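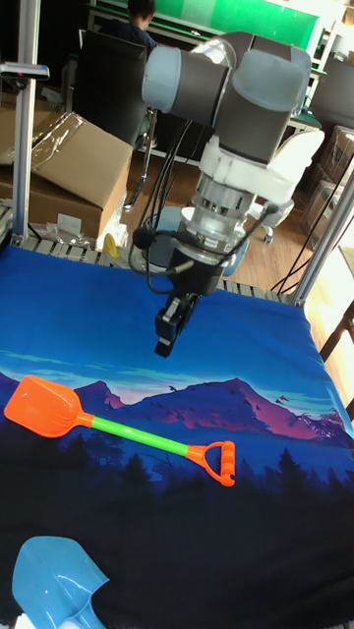
Re-zeroing the wrist sensor before the cables have been tied back is wasted effort, the afternoon shift at Bullbridge wrote in the margin of yesterday's page, and whoever opens the cell on Monday should do the ties first. The remark is accepted. The order of work has been changed on the card, and today's entry follows the new order.

Monday, Cell 5, Maltness site. Opened at 8:10 a.m.

Power was left off for the first part of the morning. The cable run from the gripper was checked by hand from the connector upward. One tie behind the wrist had worked loose and let the loop hang wider than the card allows. It was replaced, and a second tie was added above it. No wear was found on the outer jacket. The connectors were reseated and marked with a paint pen.

The screws on the flange were checked next with the small torque driver. All held except one, which took a slight turn. Bullbridge has asked that any screw found loose be entered twice, once here and once on the Lindgren sheet. Both entries have been made.

Power on at 9:25. The arm was brought to the home position at slow speed and the sensor was zeroed with the fingers closed and clear of the cloth. The reading settled after 60 seconds. It had been drifting on Friday, and the loose loop is now thought to be the cause, although this has not been proved.

The finger gap was set again from the Prisell gauge. The left finger was closing late. The pads were cleaned with alcohol and left to dry before the gauge was used, and the second measurement was within limits.

The toy shovels remain the work pieces for this week. The pick height over the cloth was taught again, as the cloth has been changed and does not lie as flat as the old one. It should be pulled smooth at the start of each shift. The table clamps were left alone.

A run of 157 picks was started at 11:00 and stopped at 77 for a fault on the gripper line. The fault cleared on restart and did not return before lunch. The log has been saved under today's entry.

Outstanding: order more ties; ask Lindgren for a spare gripper cable; repeat the full run tomorrow at the same speed.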